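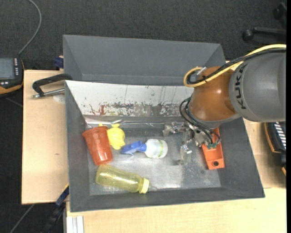 Un bac comme ça, chez moi, il est plein le dimanche soir et je ne sais même plus ce qu'il y a au fond, m'a-t-on écrit en réponse à notre dernière lettre d'information. Et pourquoi gris, d'ailleurs ? Et est-ce qu'on est vraiment obligé de tout vider pour retrouver un gobelet ?

COMMUNIQUÉ DE PRESSE
Prostotcombe, le 29 octobre 2025

Kanov lance « Fond de bac », la saison du grand tri sans étiquettes

Bonjour à toutes et à tous,

Je commence par répondre, parce que ce message m'a fait rire et qu'il résume très bien ce que j'entends à l'atelier depuis le mois de juin. Non, on n'est pas obligé de tout vider. Oui, il est gris, et il va le rester (je sais, je sais, on nous réclame du vert sauge depuis des lustres). Et ce qui traîne au fond, c'est justement le sujet de ce communiqué !

Pour celles et ceux à qui j'écris pour la première fois : je m'occupe des ateliers de rangement chez Kanov, à Prostotcombe. Nous vendons des bacs. De grands bacs ouverts, sans couvercle, qu'on pose sur une table ou par terre et dans lesquels on met ce qui n'a pas de place ailleurs. Dit comme ça, je reconnais que ça ne fait pas rêver. Pourtant c'est l'objet sur lequel je reçois le plus de courrier, et de loin, devant les étagères et les crochets de porte.

Alors voilà la nouvelle : à partir de cet automne, nous ouvrons 8 ateliers « Fond de bac », gratuits, dans les magasins Nishimura. On vient avec son bazar (un sac, un carton, le contenu d'un tiroir, ce que vous voulez), on le verse dans un grand bac gris posé sur un plan de travail en bois clair, et on trie sur place, tranquillement, à hauteur de mains. Je serai là à chaque fois, avec mes avis sur tout et une réserve de torchons.

Ce qu'on trouve au fond

Un gobelet en plastique rougeâtre, un jouet jaune, un flacon à pulvérisateur couché sur le côté, une bouteille jaune translucide : si votre bac ressemble à ça, rassurez-vous, vous êtes dans la moyenne. C'est même le mélange que je préfère pour travailler, car rien là-dedans n'appartient à la même pièce de la maison. Le gobelet voudrait aller à la cuisine, le jouet dans la chambre, le flacon sous l'évier ou dans la buanderie, et la bouteille, ma foi, ça dépend de ce qu'on met dedans.

C'est là que la plupart des méthodes nous compliquent la vie. On nous demande de trier par catégorie, avec des boîtes dans des boîtes et une étiquette sur chacune. J'ai essayé, chez moi, avec un enthousiasme dont ma famille se souvient encore. J'avais une boîte « petits plastiques divers ». Qui va ouvrir une boîte « petits plastiques divers » pour chercher un gobelet ? Moi, jamais, et c'est pourtant moi qui avais écrit l'étiquette !

À l'atelier, on fait plus simple. On regarde ce qu'il y a au fond et on sort d'abord ce qui roule : bouteilles, flacons, gobelets, balles. Ces objets-là se glissent sous les autres et on les perd de vue en premier. Ensuite viennent les choses qui ont une bosse, une poignée, un creux, un truc qui accroche. Les objets plats passent en dernier. Une fois ces trois tas faits, on décide de la pièce où chaque chose va vivre, et on l'y emporte tout de suite. Pas « tout à l'heure ». Le tas du tout à l'heure, je le connais bien, il vit sur mon escalier.

Je précise un point qui revient souvent dans les questions : les flacons à pulvérisateur ne devraient pas finir la journée avec les jouets. Pendant le tri, d'accord, il faut bien partir de quelque part. Mais un flacon dont on ne sait plus ce qu'il contient part à la déchetterie sans discussion, et un flacon qu'on garde monte sur une étagère haute, avec son nom dessus au feutre. C'est d'ailleurs la seule étiquette que je tolère.

Pourquoi un bac ouvert, et pourquoi si grand

On me demande régulièrement si un bac plus petit n'obligerait pas à trier plus souvent. Peut-être chez des gens très organisés. Chez moi un petit bac déborde, et ce qui déborde va sur la chaise, puis la chaise devient un bac à son tour. Avec un grand fond, les objets s'étalent au lieu de s'empiler, on les voit tous en se penchant et on attrape celui qu'on veut sans creuser. Le gris aide aussi, je le dis pour les amateurs de vert sauge : le jaune, l'orange et le rouge sautent aux yeux dessus, et c'est souvent de ces couleurs-là que sont les affaires qu'on cherche en catastrophe avant de partir à l'école.

Nous proposons le bac en 2 tailles, la même forme pour les deux. La grande est celle de l'atelier, la petite rentre dans un placard de cuisine. Si vous hésitez, prenez la grande. Si vous vivez dans un studio, prenez la petite et venez me raconter, j'ai très envie de savoir comment vous vous débrouillez.

Avec les ateliers arrive une nouveauté que je trouve franchement chouette : le tapis Brilix. On le pose au fond du bac, il freine tout ce qui roule, et il se rince sous le robinet. Il existe dans les mêmes dimensions que les bacs et il se vend à part, pour que les personnes déjà équipées n'aient pas à tout racheter. On en avait parlé un peu vite en juin, certains d'entre vous l'attendaient, il est enfin là, merci pour votre patience ! Nous en avons prévu 2000 pour commencer, tous disponibles chez Nishimura et à notre boutique de Prostotcombe.

Comment se passe un atelier

On arrive avec ce qu'on veut trier, dans la limite de ce qu'on peut porter sans se faire mal au dos. Les enfants sont bienvenus, et ils sont même souvent meilleurs que nous pour dire si une chose sert encore. Prévoyez tout de même une petite négociation autour des jouets, surtout ceux que vous pensiez avoir discrètement mis de côté pour les donner.

Compter 2 heures, pause comprise. On repart avec ses affaires, triées par pièce dans des sacs en papier que nous fournissons. Ce dont vous ne voulez plus peut rester sur place, à condition que ce soit propre et que ça fonctionne : chaque magasin a sa propre filière de don et vous expliquera où partent les choses. Il n'y a rien à acheter. Les bacs seront en rayon, bien sûr, je ne vais pas faire semblant du contraire, mais un atelier avec une bassine de chez vous marche aussi très bien.

On ne prend pas les papiers administratifs (j'ai essayé une fois, tout le monde s'est mis à lire ses vieilles factures et on n'a rien trié du tout), ni les médicaments, ni la peinture entamée. Les outils, oui, s'ils ne coupent pas.

Le calendrier est affiché à l'accueil des magasins Nishimura participants. L'inscription se fait sur place, à l'accueil toujours, et elle est nécessaire parce que les tables ne sont pas extensibles.

Pour la presse

Les journalistes qui souhaitent assister à un atelier sont les bienvenus, avec ou sans carton à trier (avec, c'est mieux, vous comprendrez tout de suite de quoi je parle). Des bacs et des tapis Brilix peuvent être prêtés pour essai. Il suffit de passer par la boutique Kanov de Prostotcombe en demandant le service des ateliers, c'est moi qui réponds. Dites-moi simplement quelle taille vous voulez essayer et si vous venez avec des enfants, que je prévoie des tabourets.

À très vite autour d'un bac,

Le service des ateliers, Kanov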